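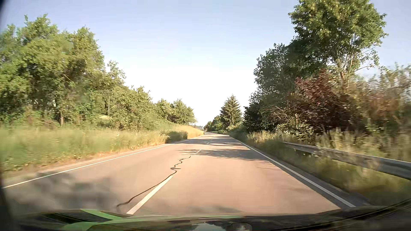 À quoi sert la ligne de rive sur une route bidirectionnelle à deux voies ?

Elle délimite le bord de la chaussée circulable et donne au conducteur un repère latéral continu, surtout de nuit ou par temps de pluie, quand le contraste entre revêtement et accotement diminue.

Module 5 : Relevé visuel des chaussées souples
Support rédigé par Jawad Kiani, révisé par Arnel Yap

5.1 Profil en travers
On relève, de gauche à droite dans le sens du parcours : accotement, ligne de rive, voie opposée, axe, voie parcourue, ligne de rive, accotement. La bande revêtue située hors de la ligne de rive est notée séparément. Sur la vue placée en tête du module, elle existe à droite, étroite et d'un gris plus sombre que la voie. À gauche, l'herbe sèche borde l'enrobé ; coder « accotement enherbé ».

5.2 Fissuration
Trois familles sont retenues dans la grille Trovstead :
- longitudinale (LG), parallèle à l'axe ou faiblement oblique ;
- transversale (TR) ;
- ramifiée (RM), dès qu'une branche secondaire recoupe la branche principale.

La ligne sombre et sinueuse qui longe le trait d'axe le plus proche, puis se resserre en zigzag, est traversée par une courte branche. Code RM. L'ouverture ne s'estime pas sur photographie : laisser le champ vide et renvoyer à la mesure sur site.

5.3 Ombres portées
Source d'erreur fréquente. Les ombres d'arbres produisent des bandes effilées, qu'un traitement par seuillage classe volontiers en fissures TR. Contrôler la netteté du bord et la continuité du tracé sur deux vues successives. Une différence de teinte entre voies, rosée d'un côté, plus grise de l'autre, ne suffit pas à conclure à une réfection.

5.4 Exercice
Section Petrenko, PR 1563, longueur 300 m. Remplir la grille pour chaque vue, puis comparer en binôme. Tout écart de code est à justifier par écrit. Remise mercredi, avant le début du TD.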